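4.2 Bathroom trials with the Brura kit

The Brura kit is sold by Ternasard as a ready pair of arms with two-finger grippers, and the seller offers it for cleaning work in small homes. We rented one kit for 30 days and made 406 runs in the bathroom of our test apartment. Setup was easier than we expected — the manual is short, but it is clear. The weak point is reach. When both arms must work low beside a toilet (Figure 2), the elbows come close to the walls, and the planner often chooses a slow path. Rania Qudah rewrote the start pose for this reason, and all later runs use her version. The brush task was kept in the same form as in the Yan kit trials, so the two products can be compared. We did not test the paid support service.

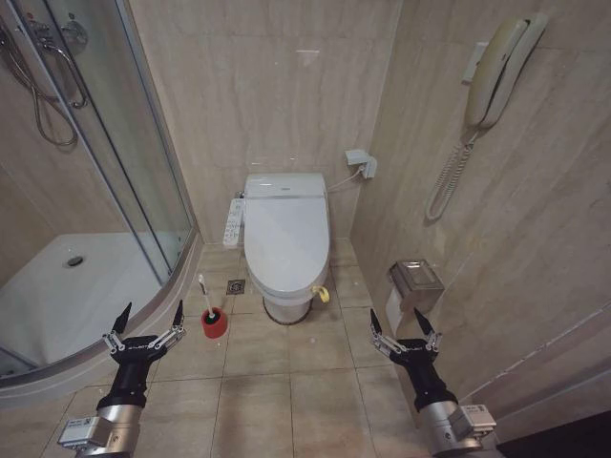
Drandimstead, November 2022

Figure 2. The two arms with grippers open, facing the toilet. The brush stands in its red holder on the left, next to the floor drain.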